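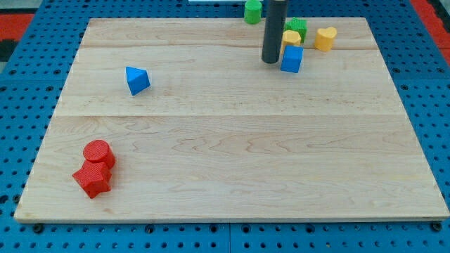 Taller compartido: el brazo que empuja bloques

Boletín del taller de Urnoswood, domingo 10 de abril

El proyecto del brazo empujador lleva desde marzo en la mesa del fondo y ya funciona lo suficiente como para contarlo. Lo empezó Harvey Wong con un brazo de segunda mano comprado en Durnville, y desde entonces se han ido sumando otros tres socios del turno de tarde. El objetivo es modesto: que el brazo desplace piezas sobre una tabla y las deje donde se le pide, sin pinza, solo empujando.

La herramienta es una varilla oscura de punta redondeada, montada casi vertical. Probamos antes una punta plana y daba problemas con las piezas de contorno irregular, porque al tocar un pico de la estrella la pieza giraba sin avanzar. Con la punta redonda también gira, pero de una forma que el programa puede corregir en el siguiente empujón.

La superficie de trabajo es una tabla de madera clara en forma de trapecio, ancha por delante y más estrecha hacia el fondo. Es un recorte de un tablero que sobró de las estanterías y la forma venía ya dada. Va colocada encima de la mesa azul perforada, que es la que usamos para todo lo que haya que atornillar. La junta que cruza la tabla de lado a lado nos preocupaba, pero tras lijarla y darle una mano de cera los bloques pasan por encima sin engancharse. El lijado se hizo a mano con grano 300. Si alguien repite el montaje, conviene lijar siguiendo la veta y quitar bien el polvo antes de encerar.

Las piezas son de colores lisos: rojo, azul, amarillo y verde. Hay cilindros, estrellas, un cubo, un prisma triangular, un hexágono y un corazón. Se eligieron así para que la cámara tuviera que distinguir a la vez color y forma, ya que hay dos estrellas y dos cilindros que solo se diferencian por el color. El rojo es el que mejor detecta. El amarillo sobre madera clara es el que más falla, sobre todo por la tarde, cuando entra sol por la ventana del patio. De momento lo resolvemos bajando la persiana y encendiendo el foco del techo.

El programa de control lo llamamos Zilline y está en el ordenador del taller, en la carpeta común. Acepta órdenes sencillas del tipo «lleva el cilindro rojo junto a la estrella roja» o «separa el cubo azul del hexágono». Las primeras salen bien casi siempre. Las segundas cuestan bastante más: cuando varias piezas están pegadas, la varilla tiene que entrar por un lado libre, y si no lo encuentra acaba moviendo el grupo entero. Harvey está probando a dar un rodeo por detrás antes de empujar, lo que alarga el movimiento pero desordena menos.

En las pruebas de estas semanas hemos registrado unos 500 empujones. Los datos están en el cuaderno verde y también en una hoja de cálculo, con la orden dada, el resultado y una nota cuando algo se torció. El fallo más repetido es que la pieza se acerque demasiado al borde del fondo. La tabla es más estrecha por ese lado y el programa la trataba como un rectángulo. Ya se han metido las cuatro esquinas verdaderas y falta comprobar que el brazo respete el margen.

El gasto hasta ahora es de 675 euros, casi todo el brazo y su fuente de alimentación. Otros 70 se fueron en tornillería, cera y una varilla de repuesto, que están incluidos en esa cifra. La madera no costó nada.

Queda pendiente lo siguiente:

Cambiar el cable del motor de la base, que roza con el soporte al girar del todo a la izquierda.

Repetir la calibración de la cámara después de mover la tabla. Basta con seguir la hoja plastificada que cuelga junto al armario.

Escribir una rutina que devuelva las piezas a una posición inicial. Ahora se recolocan a mano entre prueba y prueba.

Quien quiera participar puede pasarse los martes desde las seis. No hace falta saber programar; también se necesita gente para anotar resultados y recolocar bloques. Antes de tocar la tabla hay que pulsar la parada y esperar a que el brazo quede quieto. La mesa se comparte con el grupo de la fresadora Pelletier, así que el montaje se recoge al terminar y las piezas vuelven a su caja.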